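4.2 Training load and session adherence

Adherence was computed as the number of supervised resistance sessions completed divided by the number prescribed, and was expressed as a percentage for each participant. Of the 326 adults enrolled at the Naylor and Priltar sites, 76 were assigned to the reduced-volume arm. The remainder followed the standard program, which used the same exercises with one additional set of squats, rows and presses. Both arms trained for 10 weeks. Load was increased when a participant completed all prescribed repetitions in two consecutive sessions, as specified in the protocol (Tapley and Mottram, Section 3.1).

Sessions missed for illness were counted as missed. Sessions moved to another day within the same week were counted as completed, provided that both the original and the new entry were present in the Fellutance log. Where the two entries disagreed, the paper record kept by the floor supervisor was used. This rule was applied before group allocation was revealed to the analyst.
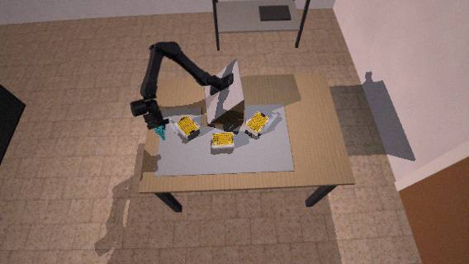
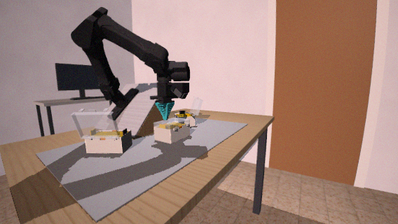
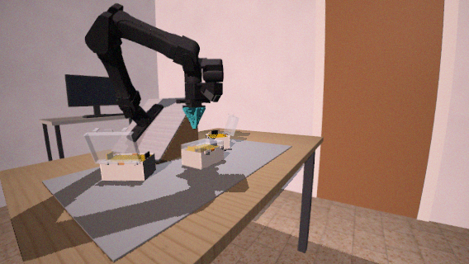 Figure 4. Three simulated views of a black robot arm and a wooden table.

Perceived exertion was recorded on a ten-point scale within five minutes of the final set. Values were averaged by week and then by training block – the first block covering weeks one to four, the second covering the rest. Participants with fewer than three valid ratings in a block were excluded from the exertion model but retained in the adherence model. Missing ratings were not imputed.

A mixed model with a random intercept for each participant was fitted to the weekly exertion values. Fixed effects were arm, block, site, age and prior training experience. Site was retained regardless of significance, as the two gyms differed in opening hours and in the ratio of supervisors to participants. The interaction between arm and block was tested separately. Residuals were inspected by site, and one implausible entry at Priltar was corrected from the paper record.

Attendance at the October introductory session was not included in either measure. That session was used only to teach lifting technique and to set starting loads, and no exertion rating was collected. Starting loads were set by Crabtree at Naylor and by Stockdale at Priltar, using the same written procedure. Differences in starting load between sites are considered in Section 4.3, together with the strength outcomes.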